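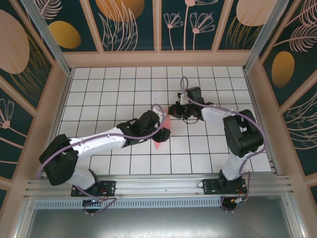 I've had the Oretti handheld milk frother since the start of October, and I think I've used it every single morning (and a fair few afternoons, if we're counting hot chocolate). So, time to write it up!

My old one was a Briver, the cheap kind with the springy whisk on the end, and it did fine until the switch got sticky and it would only run if I squeezed it with my whole hand. I wanted something a step up but I wasn't going to buy one of those jug machines that takes over half the counter.

First impression: it's heavier than I expected. The handle is fat enough to hold comfortably, and the button is on the side where your thumb lands. Two speeds. The slow one is pretty useless for milk — it sort of stirs it — but it's great for cocoa powder that wants to clump. The fast one gets whole milk thick and foamy in less than a minute. Oat milk depends on the carton. The barista kind froths up beautifully, the regular kind gives you big soapy bubbles that are gone before you sit down.

My neighbor Stefaniia Hrytsenko borrowed it for a weekend and used it on salad dressing, which I'd never have tried, and now I do it all the time. Mustard, oil, vinegar, a pinch of sugar, done. Use a tall glass though! I did it in a cereal bowl once and had to change my shirt.

Things I don't love: the stand. It's a little wire thing that tips over if you look at it wrong, and mine lives in a drawer now. The charging cord is also really short, so I have to leave the frother lying next to the toaster overnight. And the whisk doesn't come off, so you clean it by running it in a glass of soapy water and then again in plain water. Works okay, but dried milk around the collar needs an old toothbrush.

Battery life has been good. I've charged it five times so far, and it slows down a bit before it quits, so you get some warning.

I'd buy it again, and my sister's getting one for her birthday — with a better stand, if I can find one that fits.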